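## 4 摆台与第一次抓壶

读到这一节，说明你们组已经把底座装好、把急停试过、也把 Bovero 装进了组里的电脑，辛苦了。前面几节都是拧螺丝和等进度条，从现在开始终于能看到机械臂干活。我知道大家都急着点那个绿色的“运行”，但还是请把这一节从头读到尾，坐下来慢慢读，读完再动手，晚一刻钟没有关系。

这一节要做的事情说起来很简单：在桌上摆好一套茶具，让机械臂走到壶的上方，合爪，把壶提起来一点点，停住，再放回原处。Devau 社的新成员每年都从它练起，Ustholm 邀请赛的“备茶”项目也从它开始。后面的倒水、换杯、端碟，都是在这套动作上慢慢添出来的，所以现在多花点工夫，五月集训的时候会轻松许多。

> **注意** 本节全部在空壶、空杯的状态下进行。请不要往壶里装任何东西，哪怕只是一小口水。加水的练习在第 7 节，那时候会有指导老师在旁边。

### 4.1 动手之前

先把人分好。一组里至少要有一个人只管急停，手放在按钮旁边，眼睛看着机械臂，别的什么都不做。这个位置听着无聊，其实很能学到东西，因为你会比操作电脑的人更早看出轨迹哪里不顺。大家轮着来，每个人都坐一次。

然后请对照下面的清单过一遍，念出声来更好：

- 底座的夹具拧紧，用手推一推臂的根部，没有晃动。
- 急停按钮已经松开复位，Tangen 控制盒的状态灯为常亮。
- 机械臂在收起姿态，夹爪为张开状态。
- 长头发扎起来，袖口卷好，胸前的挂绳摘下来放进口袋。
- 笔记本、水杯和手机都放到另一张桌子上去。

线缆单独说两句。臂上的线从关节处绕出来，再沿着桌子的侧边往下走，中间一定要留一段松的。判断够不够松有个土办法：断电，用手托着臂，把它慢慢带到最左边，再带回最右边，看线有没有在哪个位置绷直。绷直了就回到第 2 节，把扎带往后挪一格。扎带也不要扎得太密，去年有一组扎得像辫子一样漂亮，结果关节一转，整条线都跟着较劲，最后只好全部剪掉重来。

### 4.2 摆茶具

茶具一共用到两只杯子、两只配套的杯碟和一把壶，全部是不锈钢的，放在器材柜的下层。拿的时候请连碟一起端，轻拿轻放，不锈钢虽然摔不碎，磕出一个坑之后夹爪的接触点就变了，练好的程序又得重新调。

1. 用干布把桌面擦一遍，再把杯碟的底部和壶底也擦一遍。
2. 把两只杯碟放在桌子左半边，一前一后，碟沿挨近，但不要叠在一起。
3. 每只碟的正中放一只杯子，杯口朝上。后面那只杯子的把手朝向桌子里侧，前面那只照着它摆就可以。
4. 用卷尺从底座前沿量到后面那只杯碟的中心，调到 470 毫米。量的时候尺子贴着桌面走，不要悬空拉。
5. 把壶放在桌子右半边，靠近机械臂这一侧。壶的朝向按当天的题目卡来，题目卡没有写的话，由组长定一个朝向，记在本子上，整次练习都不要改。
6. 退后一步，从正面和侧面各看一眼，确认壶和杯子之间留着够宽的空地，夹爪张开以后从中间经过不会蹭到杯沿。

第 4 步常常有人嫌麻烦，凭眼睛估一个位置就过去了。眼睛估的位置当天也许能用，隔一周再来，换一个人摆，程序就对不上了，然后全组围在一起找半天的错，找到最后发现程序好好的，是碟子挪了一指宽。所以请量。

> **提示** 亮面的不锈钢会映出桌面、墙，还有机械臂自己。用眼睛判断夹爪离壶有多远的时候很容易被倒影骗到，建议蹲下来，让视线和壶的顶部平齐再看。

### 4.3 走到壶的上方

打开 Bovero，新建一个工程，工程名用组名加练习内容，例如“三组_抓壶”。不要用“新建工程”或者“最终版”，更不要用“最终版改改”，公用电脑里已经有太多这样的文件了，每学期期末整理起来真的很累。

1. 在右上角把速度滑块拉到最低一档。本节从头到尾都用这一档。
2. 点“上电”，听到关节里轻轻一声响以后，再等控制盒的灯稳定下来。
3. 在“姿态”页点“待命”，让机械臂从收起姿态抬到桌面上方。负责急停的同学这时候就要开始看着了。
4. 切换到“点动”页，坐标系选“桌面”。选成“关节”也能动，但是按左它可能往前走，第一次用的人多半会吓一跳。
5. 先只动水平方向，把夹爪移到壶的正上方，手指朝下。
6. 水平对好以后再动竖直方向，一次按一下，让夹爪慢慢往下靠。
7. 夹爪的指尖快要碰到壶顶时停下来，点“记录点”，取名为“壶上”。
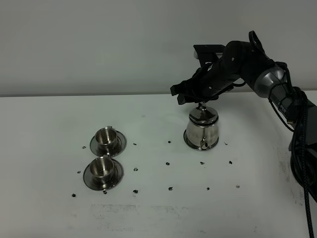

记完点先别急着往下走，把夹爪抬高，再让它自己回到“壶上”，连着试几次。每次回来的位置应该都一样。要是有一次偏了，多半是底座松了，或者线缆在某个角度拽了它一下，回 4.1 再查一遍。这一步请耐心些，后面所有的动作都以这个点为准，它偏一点，合爪的时候就会偏得更明显。

顺便说一句，点动的时候请一个人操作、一个人报方向，报的人站在桌子前面，用“往墙”“往外”“往左”“往右”来说。不要说“过来一点”，也不要说“那边”，坐在电脑后面的人并不知道你的那边是哪边。我们社里为这个吵过好几次架，后来把这四个词写在白板上，就再也没有吵过了。

### 4.4 合爪与提起

合爪的力度在“夹爪”页里设置。Bovero 给了“轻”“中”“重”三档，第一次请选“轻”。选“轻”可能夹不住，夹不住没有关系，张开再来就好。选“重”夹歪了，壶会被挤得往旁边滑，有可能一路滑到杯碟那边去，那就要从 4.2 重新摆过。

1. 从“壶上”往下点动，让张开的手指落到壶口上沿的两侧。
2. 蹲下来看两边的空隙，左右差不多宽就可以；差得多，就抬高，水平修正一下，再下来。
3. 点“记录点”，取名为“抓取”。
4. 点“合爪”，等进度条走完。
5. 竖直方向向上点动一下，只点一下，看壶底有没有跟着动。
6. 壶身保持直立的话，再点一下，让壶底刚好离开桌面，点“记录点”，取名为“提起”。
7. 在“提起”后面插入一条“等待”，时长填 500 毫秒。
8. 插入“抓取”作为下一个点，再插入“张爪”，最后回到“壶上”。

> **小心** 壶离开桌面以后，任何人都不要伸手去扶。歪了就让它歪，要掉就让它掉，负责急停的同学按下按钮，大家等机械臂完全停稳再靠近。

第 5 步里那个“只点一下”，是我自己栽过跟头以后加进来的。当时我觉得手感很好，连按了几下，壶确实起来了，可是重心没有对准，晃着晃着就朝一边倒下去，声音大得连隔壁教室的同学都跑过来看。壶没事，我的脸红了一下午。各位如果也遇到这样的事，请不要难过，捡起来擦一擦，在本子上记一行，接着练。

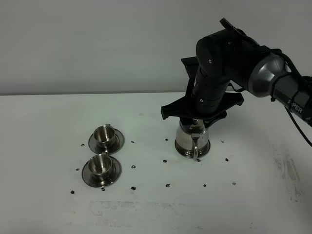 *Haoran Hou*

提起的高度请克制一点。很多同学喜欢把壶举得高高的，看起来威风，但是 Ustholm 的裁判看的是平稳，壶底离桌面一点点就算提起，高出来的部分不会多给分，落下来的时候反而多一段要控制的路。等你们练到换杯的时候，再按题目卡的要求把高度加上去。

放回去的动作和提起一样，要一下一下地来。壶底接触桌面之前，速度可以在“提起”到“抓取”这一段单独再调慢。接触以后先停住，再张爪，张爪之后竖直向上退，退到“壶上”再做水平移动。有的组为了省时间，一张爪就斜着往外走，手指会勾住把手或者壶沿，把壶带歪，请千万不要省这一步。

### 4.5 连起来跑一遍

各个点都记好以后，在“流程”页把它们按顺序排起来：

待命 → 壶上 → 抓取 → 合爪 → 提起 → 等待 → 抓取 → 张爪 → 壶上 → 待命

排好后先点“单步”，一步一步地过，每过一步，操作的同学把下一步的名字念出来，负责急停的同学回答“好”，再点下去。全部单步走通了，再点“运行”。第一次连续运行时，请全组都站到桌子外侧的黄线后面。

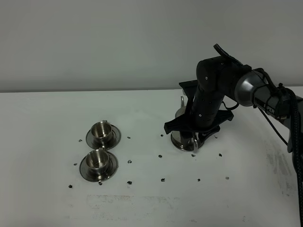
**图 4-3** 夹爪停在右侧金属器皿处，左侧的两只杯子留在各自的杯碟上。

连续运行的时候，除了看夹爪，也要分一点注意力给左边的杯子。它们在这一节里始终不需要动，每跑完一遍，用卷尺复核一下位置，碟子要是移了，说明有什么地方碰到它了，最常见的是手肘，其次是垂下来的线。臂身上印着 PIPER 的那一段在转动时会扫过比较大的范围，摆东西和站人都要给它让出地方来。

想换一件器皿来练也可以，比如把壶换成带把手的杯子，但请另存一个工程，从“壶上”开始把每个点重新记过。器皿的高矮和口径都不同，沿用原来的点，轻则抓空，重则指尖直接压在杯沿上。

### 4.6 常见情况

| 现象 | 先看哪里 | 怎么办 |
| --- | --- | --- |
| 合爪后壶往一边滑 | 夹爪两侧的空隙 | 张爪，水平修正后重记“抓取” |
| 提起时壶身倾斜 | 合爪的位置和力度档 | 放回桌面，换位置再试，仍倾斜时改用“中” |
| 夹爪每次回到“壶上”的位置不同 | 底座夹具、线缆 | 断电，按 4.1 重新检查 |
| 点“运行”后没有动作 | 急停按钮、控制盒的灯 | 复位急停，重新上电，从“待命”开始 |
| 张爪后壶跟着移动 | “张爪”后的下一个点 | 确认下一个点是“壶上”，中间没有别的点 |

表里没有写到的情况，先按急停，再想原因。把当时做到哪一步、屏幕上写着什么记在组里的本子上，字丑一点没关系，下次来的人看得懂就行。实在想不明白，就把工程文件和本子一起拿给值班的学长学姐看，不要只说一句“它不听话”，我们也很难从这句话里猜出来。

### 4.7 收拾

1. 让机械臂回到“待命”，再点“收起”，等它完全停下。
2. 点“下电”，然后关控制盒的电源。顺序不要反。
3. 用干布把壶、杯子和杯碟上的指印擦掉，连碟一起放回器材柜下层。
4. 线缆顺着原来的走向理好，不要绕在臂上。
5. 保存工程，复制一份到组里的 U 盘。
6. 在本子上签名，写清楚练到了哪一步，下一组会接着你们写的地方往下看。

完成以上步骤并由值班同学签字后，可以进入第 5 节“移动杯碟”。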